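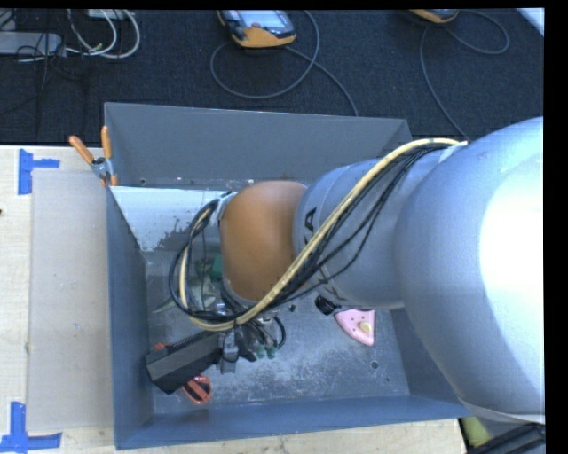

We use cookies to remember what you read here and to keep the newsletter sign-up box from popping up twice. By staying on the site you're OK with that. Manage settings

Can a robot empty your junk bin yet? Sort of, says Sotent

17 Aug 2024

I've been asking the same question at every robot demo for a few years now: would I let this thing tidy up after my kids? The answer has mostly been a polite no. This week I got a slightly better one from Sotent, the small outfit over in the Seixas building that builds picking software for stores and (someday, they keep promising me) for regular homes.

The job sounds like nothing. You've got a metal bin with a mix of small stuff in it, all different shapes, some hard, some squishy, some half under something else. The arm reaches in, picks up one thing, takes it out, goes back for the next. Any four-year-old can do it, if you can get a four-year-old to do it - mine needed bribes.

For a machine it's still a hard afternoon. Sotent put out its July numbers on Thursday, and I went through them over coffee. The team logged 599 picks on mixed bins, and 541 of those ended with the item out of the bin and set down where it was supposed to go. That's right around nine in ten, and I'll admit I was impressed for a minute! Then I thought about my own kitchen. If I dropped one out of every ten things I picked up, I'd be eating off paper plates by the weekend.

Most of the misses came from the kinds of things you'd guess. Crumpled see-through plastic is a pain, partly from the way light goes through it and partly from the way it folds up when you squeeze. Shiny black things are bad too. And anything pushed up against the wall of the bin gives the gripper very little room to work with, so it pokes around, backs off and tries from another side. I find this weirdly relatable (I do the same thing with the last pickle in the jar).

Scratched metal is its own headache, the Sotent folks told me. Bright overhead lights bounce off the floor and walls of a bin, and a glare patch can look like an object, or hide one. They could line the bins with something dull, and a customer did ask why they don't. The answer was that stores have the bins they have and aren't buying new ones to please a robot. Fair enough.

So where does this get used first? The back room of a shop, probably. Fodell, the discount chain with the toy and party aisles, is set to try the system on its returns at 2 stores this fall. Returns are a nice fit: a big jumble of small items, no big rush, and a person close by to fish out whatever the arm gives up on. I talked to a clerk at the Fodell near me who sorts those bins now, and she was all for it, as long as it doesn't mean she gets moved to the registers.

Homes are another story. A bin on a table stays put. The arm knows where it is, more or less, and everything that matters is inside four walls. My living room floor has a dog on it. Sotent has tried a laundry-and-toys version of the test in a mocked-up bedroom, and stopped after 296 picks to rework the grasp planning. They wouldn't give me the success rate on that one, which I'm taking as a hint.

Speed is the other thing. I never got a straight figure on picks per hour, but the demo I sat through was slow. Watching it I kept wanting to reach over and do it myself, and I'm somebody who will step over a sock for a week. For overnight work in a store that may be fine - the arm can poke along till morning. For getting the blocks off the floor before company comes, no way.

Price? Nothing announced. Zidberg, which leases out equipment to stores around here, says it would want a full season of data before it puts one of these in its catalog. The next set of numbers from Sotent should be out after the Fodell trial gets going, and I've already asked to come see it on a busy Monday, when the returns really pile up.

If you work in a stockroom and have used one of these arms, drop me a line. I'd love to hear what it can't pick up.

Related stories
Zidberg adds floor scrubbers to its lease list
I let a robot mop my kitchen for a month
Fodell to open earlier for back-to-school shoppers
Why folding a towel is still so hard for a machine
Seixas building parking lot closed for repaving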